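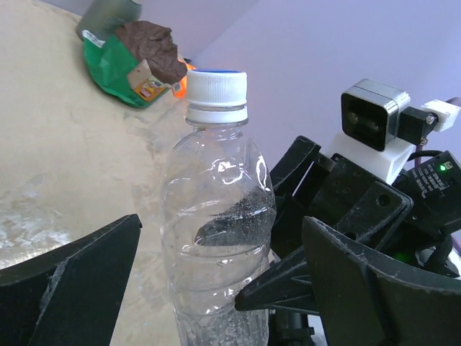

A clear plastic bottle with a ribbed white screw cap.

1778 shares | 80 comments

The thin bottle gets a new sales pitch

Every few years the throwaway water bottle is declared finished, and every few years it comes back a little thinner. The latest comeback has arrived in my supermarket with a green leaf on the shelf tag and the words "lighter than ever." I bought a case of the stuff, a brand called Wovum, and spent a month trying to work out what I was supposed to feel good about.

The weight claim is easy enough to believe. Pick up an empty and it buckles in your fingers. Open a full one with any confidence and you wear the first mouthful on your sleeve. I learned to hold it by the neck, where the plastic is stiffer, and to twist slowly. My mother-in-law gave up and asked for a glass.

Wovum's customer line told me the thinner wall "reduces material without compromising the drinking experience." I read that sentence aloud in the kitchen while mopping the counter.

There is a decent case for using less plastic, and I don't want to pretend otherwise. If people are going to buy water this way, a bottle with less in it beats a bottle with more. My trouble is with what gets piled on top of that one modest fact. The case I bought promised that the bottles "crush easily to save space," that they were "made to be remade," and, on the side I only saw once I'd gotten it home, that I could "refill and reuse" them.

So I tried the last one first. I kept two bottles back, filled them at the tap every night and carried them around all day in a canvas bag with my keys and a paperback. By the first Monday they looked like something pulled out of a hedge. The walls had gone cloudy in patches where they rubbed, and the creases never came out, no matter how full I filled them. They still held water. They also fell over whenever I put them on a desk.

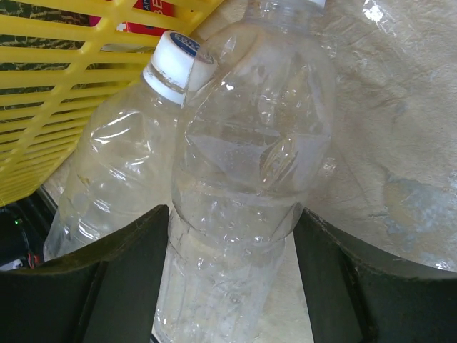

An empty with its shoulder caved in is a sorry thing to be asked to love, and I doubt many people would refill one for more than a couple of days. A sturdier bottle, the kind you pay for once, doesn't need a slogan telling you to keep it.

Crushing went worse. You would think something this flimsy would fold down to nothing, but with the cap off it springs partway back and lies in the bin looking offended. With the cap on, it stays flatter, provided you squeeze out the air and screw it shut while you're still squeezing. I asked for instructions and got a link to a page about the company's values.

That leaves the remaking. Kamran Usmani spent years sorting at a recycling yard before he started repairing bicycles, and he has little patience for packaging talk. "You can print whatever you want on it," he told me. "Somebody still has to put it in the right bin, and somebody has to want to buy it at the other end." He was no kinder to the leaf. A leaf, he pointed out, isn't a measurement of anything.

I put the same questions to Asteck, the packing firm that fills the bottles, and asked what share of them ends up as bottles again. The reply came at six in the evening and ran to four paragraphs. It mentioned partnerships, a pilot and a journey. It had no share in it. I wrote back asking for the number alone and am still waiting.

The caps bother me more than they should. They are thick and ridged and tough, far sturdier than what they are screwed onto, and I found them all over the house long after the bottles had gone out. One was under the dryer. Two were in a coat. If there is fat left to trim, I'd have started there, though I admit a cap that crumpled would be a worse problem than a wall that does.

At Ginis, the sandwich place near my office, the cooler is full of the thin ones now. There is a water tap by the napkins too, with paper cups, free, and a sign so small I had eaten there for most of a year before I noticed it. I asked the man at the register whether people used it.

"Regulars," he said, and rang up the next customer's bottle.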